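Rev. 6/18/21, replaces the August issue

## 4. Working at a shared desk

This section applies to all hand-held grippers used with the Dradisen kit at Nodico sites. Read it before section 5 (Recording).

### 4.1 Before you start

1. Check that the desk is stable and that the chair is locked at a height where your elbows clear the desk edge.
2. Wipe the marker faces with a dry cloth. Replace any marker that is scratched or has a lifted corner.
3. Open and close the fingers by hand five times. If they stick, tag the gripper and use another one.
4. Plug the grippers into the hub. Do not chain a second hub to the first.
5. Set the clip interval to 50 ms in the Illés panel.

**Note:** Keep at least 200 mm of slack in each gripper cable.

### 4.2 Handling rules

1. Keep both forearms over the desk while a gripper is in your hand.
2. Move cloth slowly. Thin fabric can catch in the finger joints.
3. Do not cover a marker face with your palm, sleeve, or hair.
4. Lift bottles only with the cap closed. The limit for one gripper is 100 g above the weight of the empty bottle.
5. Put the gripper down before you reach for a keyboard, mouse, or phone.

**Caution:** Loose drawstrings and long sleeves can get into the fingers. Tuck them in or roll them up.

Desk work with a striped cloth
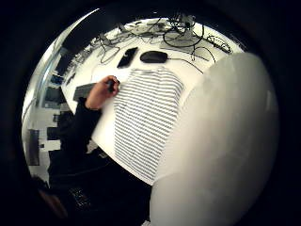
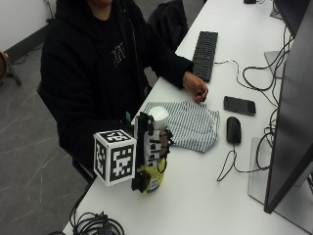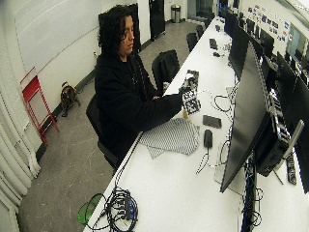 ### 4.3 Stopping and clearing up

1. Say "stop" out loud if a cable goes tight or a finger jams. Anyone in the room may call a stop.
2. Let go of the object, then open the fingers. Never pull a jammed cloth free while the gripper is connected.
3. Enter the stop in the Sturivmont log with code 157. Use the same code for near misses.
4. Unplug at the hub and coil the cables loosely.

**Note:** A gripper that has been dropped goes back to the bench for a marker check, even if it looks fine. See section 7.2 for the return form.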